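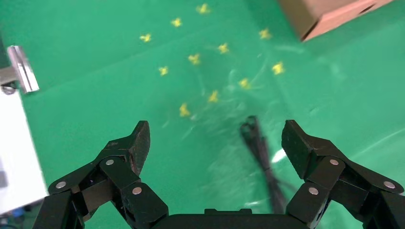 Yellow pieces and clear film on a green surface.

Home | Guides | Skamari Sync | Linked Records | Support

4. Linking a contact record to Hakala

Skamari describes linking as "set and forget". We'd suggest you don't forget it. A link keeps one record in step across two address books, provided both ends behave.

1. Export a backup of both address books. The Undo button covers only the last 200 changes, whatever the welcome screen implies.
2. Open Settings, then Linked Records, and choose Hakala.
3. Tick the fields you want to share. Untick "All fields", which is on by default and includes private notes.
4. Enter a batch size. The box accepts 1,350 records; we have never seen a batch over 600 finish cleanly.
5. Press Link and leave the window open until the status reads Matched.

Note: "Matched" means the names agree. It says nothing about phone numbers or postal codes, so open a few records and check them yourself.

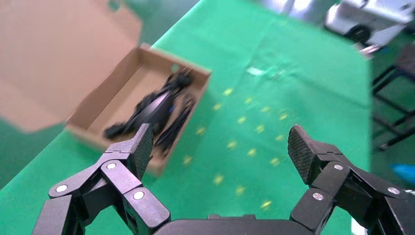
Black two-fingered gripper over green cloth.

Caution: Removing a link does not delete the copy held at the other end. Ask for deletion separately, in writing, and keep the reply.

6. If error 137 appears, sign out of both services and repeat step 5. The help page blames your browser. Changing browsers made no difference in our trials.

Print this page | E-mail this page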